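Thursday slot, 25 Mar 2021. Ten minutes, then questions. Water on the left, clicker in the right hand, don't swap.

## Bags inside bags: packing small goods without losing your temper

**Opening**

Start with the drawer. Everyone has one at home, full of little cloth bags that came with something else. The shoes went years ago. The bag is still there, folded, waiting for its big chance.

Ask for hands: who has thrown one away? (Pause. Expect very few. If it's a lot of hands, skip the next bit and go straight to Fenik.)

I keep mine in a larger cloth bag. I'm told this is a system.

**Why I'm giving this talk**

- Two years packing orders for Cartwright, mostly bedding and small gifts
- 712 parcels in one May, which I remember mainly through my knees
- Began with tissue paper and good intentions, moved to cotton bags when the tissue started arriving as confetti

Don't tell the tape gun story. It went badly in Leltia and it's longer than I think it is.

**Fenik, or the order that changed the range**

They wanted 2,000 sets, each with a big soft item, a little pouch and something in a box. Three shapes that hate one another. The soft thing spreads, the pouch slides under it, and the box finds a corner and stays there, pressing.

We tried the box on top. Dents. We tried the box underneath. Different dents.

What worked:

1. Lay everything out on the worktop before touching the carton.
2. Box in first, flat, label up.
3. Soft bag next, pushed into whatever room is left.
4. Pouch last, on top, where the customer finds it straight away and doesn't ring us.

Say number four slowly. Most of the phone calls were about pouches that had been in the parcel all along.

**SLIDE: the layout**

(Let them look for a moment. Somebody will ask about the marble. Say it wipes clean and move on.)
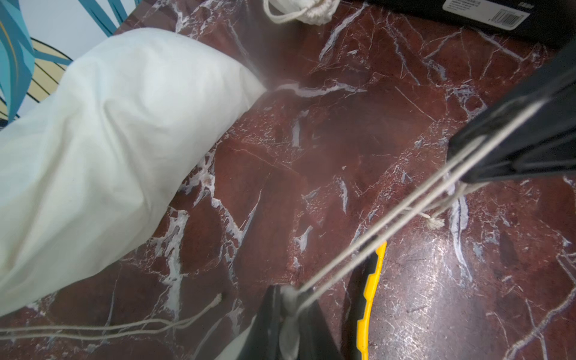
*Stuffed white cotton bag, drawstring pouch, black box with its barcode label. Dark red marble underneath.*

Points to make while it's up:

- Look how much of the worktop the big bag takes. Cotton this full has no interest in being a rectangle, so measure it stuffed. The size on the order sheet is a work of fiction.
- Cord on the pouch: there's a loop hanging loose. Tuck it in before packing or it will catch on the next thing down.
- Label. Check it against the sheet while the box is still out. I once repacked 100 cartons for want of doing this, and I sulked for all of them.

**If there's time**

Grarow cartons against the cheaper ones. Bring both, squash both. The cheap one does a lovely sigh.

**Close**

Back to the drawer. Tell them to take one bag from the table by the door, and that returns are not accepted.

Likely question: can the bags be washed? Yes, cool. They shrink a bit. So do we all at that temperature (drop this if the room is quiet).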